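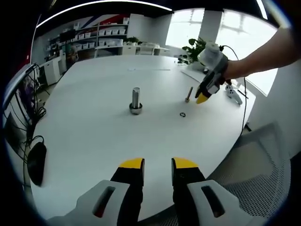

El tornillo de pie sobre la mesa blanca.

Escribo esto deprisa que luego se me olvida. Semana de mudanza, la tercera en cuatro años, y otra vez lo mismo: la estantería. Siempre la estantería. La compré de segunda mano cuando vivía en Skirkoncombe y desde entonces la he desmontado y montado tantas veces que los agujeros ya bailan. Modelo Prendergast, lo pone en una pegatina por detrás, medio comida. De la marca no encuentro nada en internet. Nada. Un foro de 2 páginas y la mitad son gente preguntando lo mismo que yo.

A ver, el piso. El piso bien. Más pequeño que el otro, más luz por la mañana, cocina estrecha. Se oye al vecino cuando abre el grifo. La portera me ha dicho tres veces que los cartones se bajan doblados y las tres veces le he dicho que sí. Siguen en el pasillo. Conté mal las cajas, pensaba que con la furgoneta de Satov bastaba un viaje y fueron dos - 243 euros al final, con el suplemento por el escalón del portal, que no sabía yo que un escalón se cobraba.

Lo de las cajas tiene delito. Puse "VARIOS" en ocho. Ocho cajas con la misma palabra y el mismo rotulador. En una salió la cafetera (menos mal), en otra apuntes de la carrera que no abro desde que la acabé, en otra una manta, un enchufe múltiple y un kilo de arroz abierto. Arroz por todas partes. Todavía estoy barriendo arroz.

Y los tornillos de la estantería, pues no aparecen. Los metí en una bolsita, eso lo recuerdo perfectamente, y la bolsita la metí en un sitio donde no se iba a perder. Ahí seguirá.

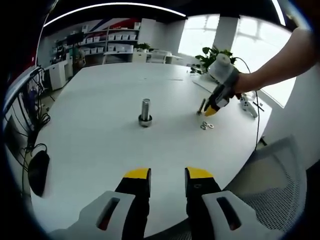

Total, que fui a Prornilport, la ferretería grande que hay pasando la rotonda. Grande es poco. Tienen un pasillo de 100 cajoncitos y cada cajón con su etiqueta a mano, y yo allí sin llevar nada de muestra, explicando con los dedos el largo que quería. "¿Métrica?" Ni idea. "¿Cabeza hexagonal o allen?" Pues la que entra en el agujero. El señor con una paciencia enorme, la verdad. Me sacó tres medidas, pagué las tres, y al llegar a casa no valía ninguna. Una entraba pero quedaba corta. Bueno.

Segundo viaje, esta vez con una balda debajo del brazo en el autobús. 600 de largo (milímetros, que allí todo va en milímetros y si dices centímetros te miran raro). Una señora me preguntó si la vendía. Me lo pensé.

Era M8. Lo apunto aqui para mi yo de la próxima mudanza: EME OCHO. Con arandela ancha, que si no la madera se come la tuerca. Y no apretar a tope hasta que estén todas puestas, porque entonces la última no encaja y toca aflojar todo, que es lo que hice yo a las once de la noche con el vecino ya dando golpecitos en la pared.

Está montada. Cojea un poco de la izquierda, le he puesto un cartón doblado debajo - mira, uno menos que bajar. Los libros siguen en el suelo, en montones, por orden de haber salido de la caja. Para noviembre los quiero colocados. Falta tambien la lámpara del salón, que cuelga de dos cables y me da bastante respeto, y cambiar el bombín, y llamar a los del agua, que me tienen apuntado en la dirección vieja.

Si alguien ha tenido una Prendergast y sabe si las puertas de abajo se venden sueltas que me lo diga en los comentarios. Las mias se quedaron en Skirkoncombe.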